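Tabletop coffee: notes and two pictures

A gallery page for the Gretport kitchen bench. It covers the vessels used for weighing, holding and drinking, the beans in current use, and the surface they stand on. The measurements apply to our own cups and our own scale. Other kitchens will get other numbers.

## Introduction

The bench at Gretport is used for filter coffee and nothing else. Grinding is done on a separate shelf to keep the vibration away from the scale. Water is drawn from the tap, passed through a jug filter and boiled in a plain electric kettle with no temperature control. The kettle is left to stand with the lid open before pouring. A kettle with a thermostat was tried in November and sent back on account of the spout, which poured too fast for a small cone.

Beans are bought as a dark roast under the name Urkia. The bag has a one-way valve and a zip that stops sealing properly after a few weeks. For that reason the bag is emptied into a tin on arrival, and each working quantity is moved from the tin to a cup before brewing. The cup acts as a hopper. Beans can be tipped from it into the grinder in one movement, and any stones or pale, under-roasted beans (quakers) can be picked out first.

Two vessels are kept for daily use:

- a dark blue ceramic mug, for drinking
- a clear double-walled glass cup, for beans

The glass cup was bought for drinking. It proved less useful in that role than the mug, for the reasons set out further down, and it has held beans ever since.

## The pictures

The bench is cleared before beans are set out, so that strays can be found. A dark bean on a dark worktop is easily missed and tends to end up underfoot or in the drawer runners. A pale surface removes most of the searching, and the two dark specks lying to the right of the mug are a fair test of it: fragments that small would not show on slate or on oiled timber. Fragments are wiped up dry. A damp cloth smears the oil from a dark roast and leaves a brown line which then needs detergent. 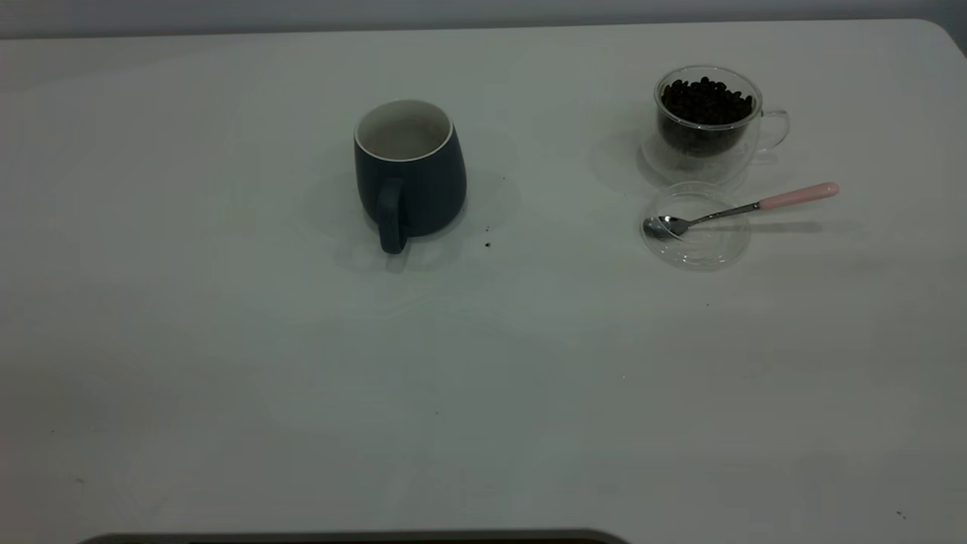
The order of work does not vary much. The mug goes down first, handle towards the person brewing. The cone and paper are added once the mug has been warmed. Beans are set to the right of the mug, within reach of the left-to-right sequence of mug, beans, grinder. Anyone who brews left-handed is free to reverse it, but the scale should stay where it is, as its cable is short.

Dose is 11 grams for the small cone. This is on the low side for a dark roast and suits the mug, which is not filled to the rim. The usual ratio for the large cone gives a stronger cup than most people here want after midday. The beans are weighed in a steel dish. The glass cup is not used for weighing: its own weight is high in proportion to the dose, and the Doltent scale drifts when it is tared with a heavy vessel on the plate and left for more than a minute or so.
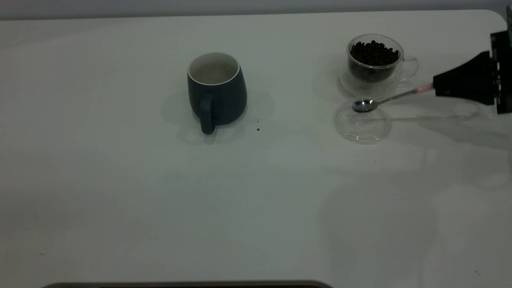

*Blue mug and double-walled glass cup, the beans heaped to just below the rim.*

## Notes on the mug

The mug is dark outside and white inside. The white interior has a practical use in that the strength of the brew can be judged as the level rises, and any sediment is plain to see when the mug has been emptied. Mugs with a dark interior hide both.

The shape is rounded, with a wide open mouth. A wide mouth cools the drink faster than a narrow one. In our kitchen this is counted as an advantage, the coffee being made very hot and drunk soon after. It also means the base of the cone has to be wider than the mouth by a safe margin. The plastic Thampi cone fits. The older ceramic cone does not; it sits crooked and drips down the outside.

The loop handle takes three fingers. Handles that come close to the table are sometimes criticised for trapping the knuckles against a hot surface when the mug is set down. We have not found this to be a problem on a bench at standing height - it may be one on a low table.

Staining is limited to a light ring after a week of use. It comes off with bicarbonate of soda on a wet sponge, left for 7 minutes and rinsed. Scouring pads should be kept away from the outer glaze. A soft matte finish picks up grey metal marks from steel cutlery and from steel wool, and those are harder to remove than coffee.

## Notes on the glass cup

Double-walled glass keeps the outer wall cooler than the inner one, and it does not sweat with iced drinks. These are its two merits as a drinking vessel. Against them are the following:

- The capacity is smaller than the outside suggests, the gap between the walls taking up part of the volume.
- Washing up needs care. If the outer wall is chipped, water can enter the gap and will not dry out.
- Sudden changes of temperature should be avoided. We do not put the cup under the cold tap after hot use.

None of these matters much with beans. The quantity left is visible through the side without lifting or opening anything, and the open top allows the beans to be sorted with a fingertip. A clear handle is provided on one side and is used when tipping.

The cup is used with its lid off. Beans are therefore not stored in it. The limit we work to is 60 minutes from tin to grinder, after which the remainder goes back in the tin. A dark roast carries oil on its surface and goes stale sooner than a light one, and left uncovered it will also take up the smell of whatever is being cooked nearby. Onions are the worst in this respect.

Oil from the beans leaves a thin brown film on the inner wall. It builds up slowly and is first noticed as a loss of clarity near the rim. Hot water alone does not shift it. A drop of washing-up liquid and a soft cloth are enough, followed by a full rinse and drying with a separate cloth kept for glass. Beans should never be put into a damp cup.

## Notes on the beans

Urkia is glossy, and nearly black when seen in quantity. Under a stronger lamp individual beans show as a deep brown. The gloss is surface oil. It has two consequences for equipment:

1. The beans stick lightly to one another and may bridge in the throat of a hand grinder. A tap on the side clears it.
2. The burrs need brushing more often than with a lighter roast. Every second bag is a reasonable interval.

We grind one step coarser than the maker's mark for filter. The finer setting ran slowly through the paper and the cup was bitter. Paper filters are folded along both seams and rinsed, and the rinse water is used to warm the mug before being thrown away.

The last batch in the tin weighed 644 grams on arrival, net of the bag. It is entered on the card inside the lid, together with the grind setting, so that the setting need not be found again by trial when the next bag is opened. The card is filled in with pencil. Ink runs.

## Notes on the surface

The table is white with a smooth matte top and rounded corners. Matte surfaces are easier to work at than gloss under an overhead lamp, but they show smudges and hand marks when the light is low and comes from the side. A dry microfibre cloth deals with most of them. For dried coffee rings we use warm water and a little detergent, wiped off with clean water and dried at once. Abrasive cream should not be used, as it polishes the matte finish and leaves a shiny patch that cannot be reversed.

Coffee left standing overnight has marked the top on one occasion. The mark faded over several cleanings. Ground coffee left under a wet mug does the same and faster, so the base of the mug is wiped before it is set down again.

A rubber mat was used for some months and given up. Fragments collected under its edge, and the scale would not sit level on it. The table is now used bare.

## Further pages

The grinder, the two cones and the kettle have their own gallery pages under the Gretport kitchen heading. The page on paper filters is being rewritten and is offline for the moment - the folding instructions on the old version were for a different size of cone.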